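Renting the lake cabin in Kunton

Last updated Apr 18, 2024

We booked a cabin outside Kunton for a week in March, when the rates are still low. It sleeps 7 and there were 5 of us, so one bedroom ended up holding coats and boots.

The listing was through Bindell. They ask for a $500 deposit at booking and the balance two weeks before you arrive. The deposit came back to my card four days after checkout. The cleaning fee is separate and you don't see it until the last screen, so check that before you compare prices.

The road in is gravel for the last two miles. A regular car can handle it, but go slow after rain. There is parking for three cars beside the woodshed. The key is in a lockbox on the side door. The front door sticks and we stopped using it.

Heat is from a wood stove downstairs and electric baseboards upstairs. The stove does most of the work. Firewood is included, kindling isn't. Water pressure is fine for one shower at a time.

For groceries, go to Skatik on the county road before you get to the cabin. The store in Kunton closes at six and doesn't carry much meat.

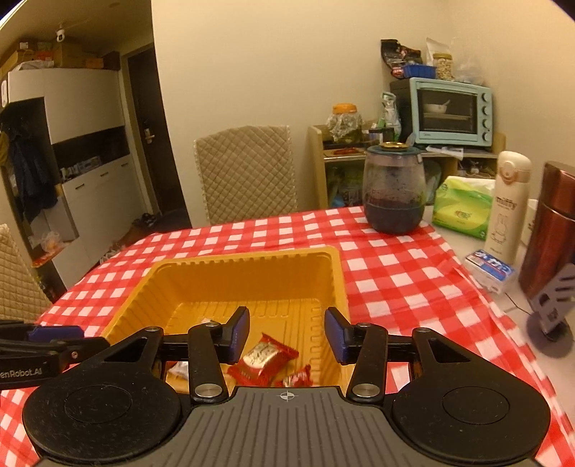

We ate out twice, both times at Raju, which has a lunch buffet on weekdays. Dinner costs more and you should call ahead.

The lake trail starts behind the cabin and takes two hours if you do the whole loop. The north side was muddy. The dock was still out of the water when we were there, and the owners put it back in May.

We would book it again, probably in the fall.

Comments (3)

tealkettle: Is there cell service at the cabin?

Reply from author: One bar upstairs. The wifi worked all week.

mgr_45: We stayed there two summers ago. Bring a fan for the back bedroom.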